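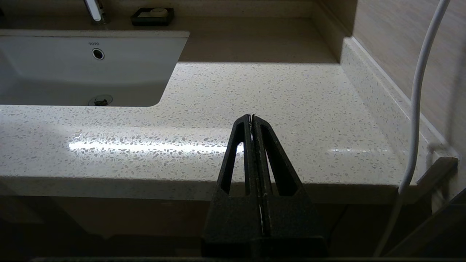

Tue 7 October

Unmont bathroom, vanity top. Wiped the quartz twice, glass cleaner first then plain water. Specks make it really hard to tell crumbs from stone – go by feel, flat hand, front edge too.

Basin is the TOTO undermount. Rim where the stone is cut: old toothbrush, no scraper!! Perrine asked again about the overflow hole, yes it gets done, cotton swab round the metal ring, then rinse. Drain same as in March.

Faucet – chrome spots again. Vinegar mix at 10 percent left on too long last time acording to Mélanie, so keep it off the stone completly. Soap and a dry cloth for now. Check base of spout, back side, always forget.

Cabinet below not started. Need the 70 cm shelf liner, order no. 2343, still with Rey. Call them.

To do
– ask Mélanie D. if sealer is wanted on this top or not
– new cloths, the blue ones shed
– Perrine has the key til Thursday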